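Budgeting for a Helper Arm: What I Wish I'd Priced First

I get asked about kitchen robot arms all the time now, so I'm putting my shopping notes in one place! I started with a budget of $1,000 for extras, on top of the arm, and I had to learn fast where it wanted to go.

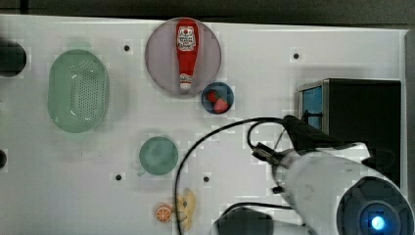

Should I buy the arm or the table first?
Table first. The arm has to bolt down to something solid, and its reach decides how deep a top you can use, so get those measurements from the seller before you order anything.

Next, play food and cheap dishes. I set aside $200 and spent $161 at Pumphrey (I love that store way too much), and we've used every bit of it.

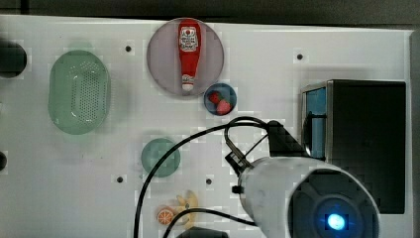

Colander, plate and strawberries in their blue bowl, with the arm at lower right.

Cables are the line I forgot completely. Drumance quoted me for longer ones and I nearly said no, but please price them up front, along with clips

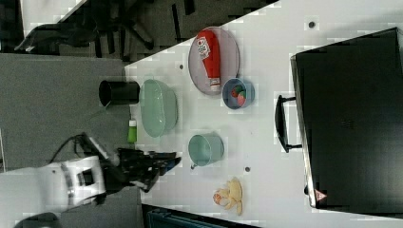
and a spare set of gripper pads, if your seller carries them. Omside does, and shipping was $15, so I'd order everything in one go.
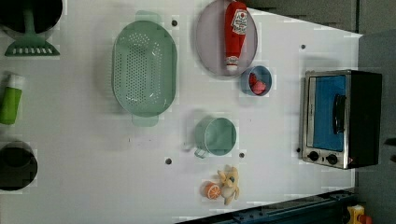 Leave a little money for the second round of shopping, too. You'll want different shapes once you get going! Something with a handle is a good buy, like our light green measuring cup, and so is anything with holes or slots, like the green spatula. I'm saving up for a drawer unit in October.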